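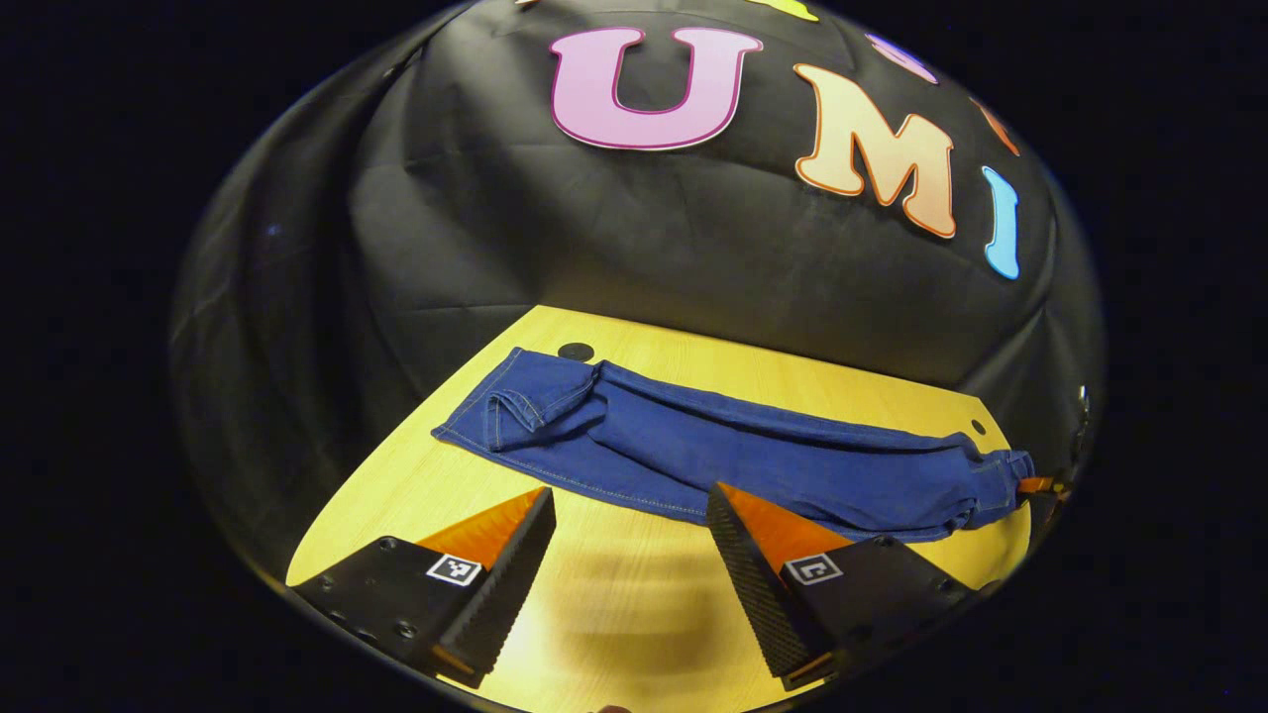

Cut-out letters in pink, peach-orange and light blue on black fabric.

Search the Sundow list archive Search Advanced Clear

Subject: Re: [sundow-display] black cloth, wrinkles, and letters falling off

Replying inline further down, quick because I have to be at the hall by 4 and the van isn't loaded. Sorry for the typos in advance.

First the easy one. Yes, pastels on black are fine. Pink, peach, light blue, all of them carry. People get nervous and go for red or navy because it looks strong on the table at home, then it goes up on black cloth and the navy is gone from ten feet back. Dark red nearly as bad. The thin contrasting outline does a lot of the work, don't skip it.

OK. The original:

> Hi all, new to the list, joined in October after somebody at the
> Mernuvora craft fair told me about it. We're doing the backdrop for a
> kids' music afternoon. Small stage, one end of a gym. We have a big
> piece of black fabric (no idea what it is, it was in a closet) and we
> want the name of the group across it in cut-out letters, cartoony,
> different colors.
>
> Questions:
>
> Fabric is badly creased. Iron won't touch it. Do we care?
>
> Last year the letters were taped and half of them came down in the
> second song. What do people use?
>
> Do we line the letters up straight or let them bounce around?
>
> What size? The back row is a long way off.
>
> We have $300 for everything, and that has to include paint for
> a different project so really less.
>
> Thanks, and sorry if all this is in the archive, I couldn't get the
> search to find anything.

The search is terrible, don't feel bad. It only looks at subject lines and half the subject lines on this list say "question".

> Fabric is badly creased. Iron won't touch it. Do we care?

Depends on the crease. Soft folds, no. Under gym lights the soft ones more or less disappear from the seats and if they don't they look like curtain. What you do care about is the hard fold lines, the grid you get when it's been in a closet folded in a square for two years. Those catch light and everybody sees a big plus sign behind the singers.

Before you iron again find out what it is. Pull a thread from the hem and burn it over the sink. Melts into a bead = polyester, low heat only, and you'll get shiny patches if you push it. Ash that crumbles = cotton, you can go hot and wet. If it's got a fuzzy side do NOT press the fuzzy side, ever. I did that to a whole panel of Lodent velour once and the shape of the iron is still on it.

What I'd really do is hang it early. Two nights up with some weight on the bottom hem takes out more than an hour of ironing. We use chain in the hem. Pipe works. A row of clothespins with a washer on each works if you're desperate. Then mist it with plain water from a spray bottle, the back side, and walk away. Steamer if you can borrow one. Go top to bottom so the weight is pulling on the damp part.

Also, when you take it down: roll it. Cardboard tube from the carpet place, free, they throw them out. If you fold it we'll be having this same conversation next year.

One more on fabric. Do not stretch it tight. Everybody wants to stretch it tight. You get pull lines from every single fixing point, all radiating out, and they look much worse than a soft wrinkle. Gather it a little, extra half the width again if you have it. If you don't have the width leave it flat and just don't pull.

> Last year the letters were taped and half of them came down in the
> second song. What do people use?

Pins. Tape on cloth is hopeless. It sticks for the setup and for the photo and then the room warms up and people start breathing and down they come. Double sided foam is the worst one because it brings the lint with it so you can't restick.

For card letters we use plain steel dressmaker pins, long ones, straight through the card near the edge, in and back out of the cloth. Two at the top, one at each bottom corner if the letter has bottom corners. Push them in at an angle, pointing down. Straight in they work loose. A box of 400 is a couple bucks and you'll lose a third of them on the floor, so buy two and take a magnet.

Kids' event so please count them in and out, or at least run the magnet over the floor after. Pins and socks.

Felt letters: safety pins from the back. Slower. Totaly invisible though and they survive being rolled up with the cloth, so if you're doing the same name every year that's the way. You put it up, it's done.

Foam board letters are too heavy for loose cloth. They drag a dimple in the fabric and tip forward. Hang those on fishing line from the bar and let the cloth be behind them and nothing else.

Hot glue, no. Somebody always says hot glue. It goes through the weave and the cloth is finished.

> Do we line the letters up straight or let them bounce around?

Bounce, if the letters are cartoony. A chubby rounded letter on a dead straight baseline looks like you ran out of nerve. And practical reason too, a straight line on soft cloth never stays straight. The cloth sags in the middle, the line sags with it, and everyone in the audience can see it's off by an inch. If every letter is already tilted a bit and the line steps down as it goes, no one can tell what was on purpose.

Rules I use, not really rules:

- tilt each one a different amount but not much. Past a certain point an N is a Z. Ask me how I know
- narrow letters (I, J, l) need more air than you think, or they get eaten by the wide one next door
- never two neighbors the same color
- first letter biggest. Eye needs somewhere to land
- lay it all out on the floor on the cloth before hanging, take a phone picture, go have coffee, look at the picture. You'll see the bad gap immediately. You won't see it standing over it

And have somebody who hasn't been told the name read it cold from the back of the gym. Short names are fine with just about any treatment. Long ones, the bouncing gets hard to read, so bounce less.

> What size? The back row is a long way off.

Rule on this list has always been an inch of height for every ten feet and then double it. The doubling is for cartoon shapes, they're harder to read than plain block. So a back row at 80 feet wants 16 inch letters. Go bigger if you've got the card. I've never once looked at finished letters and wished they were smaller.

Outline, keep it thin but not hairline. A white edge outside the colored one helps a lot on black, gives you that sticker look. Easiest way is cut the letter in color, glue it on white card, cut around again leaving a margin you can eyeball. Don't measure it. Slightly wobbly is right for this style.

Cut with a knife on the inside corners and scissors on everything else. New blade. New blade again halfway.

> We have $300 for everything

Plenty. You own the cloth already, that's the big one. Rough idea of where I'd put it:

card, two-sided color if you can get it, the Golob seconds bin is good if they still do that
white card for backing
pins x2, magnet
spray adhesive, one can, do it outside
washers or chain for the hem
rest on paint for your other thing

Don't buy the pre-cut letter packs. They come with four E's and no M and the colors are muddy. Somebody here bought a case lot of 2000 for a school and ended up recutting half.

Fire thing, before I forget because it matters more than the rest of this. Call the gym and ask if they need the cloth flame treated. Lots of places do now. If it's mystery closet fabric you have no certificate so you might need to spray it, and the spray has to go on BEFORE the letters, and it can leave white marks on black when it dries so test a corner. One gallon does 400 square feet or so the label says, mine goes less far than that, I think I put it on heavy. Do not leave this to the day of. The Mernuvora hall turned one of ours away at the door with the lettering all finished and we had a bare wall.

Lights, you didn't ask. If the gym has those 4000 K tubes your pastels go a bit cool, peach especially looks like band-aid. Put the sample pieces up under the actual lights before you buy the whole stack. Don't point any lamp straight up the cloth from the floor, every wrinkle you just got rid of comes right back. From the front and high, or leave it alone.

That's all I've got time for. Someone else pls jump in on the felt question, I know there was a long thread on it with pictures, subject line was probably "question".

Oh and what's the bar? If it's a volleyball post thing strung with rope tell us before you hang anything on it. Rope sags, you need pipe or a pulled wire. Different email.

Van's here, gotta go

--
sundow-display mailing list
Trim your quotes please. Digest subscribers change the subject line before replying.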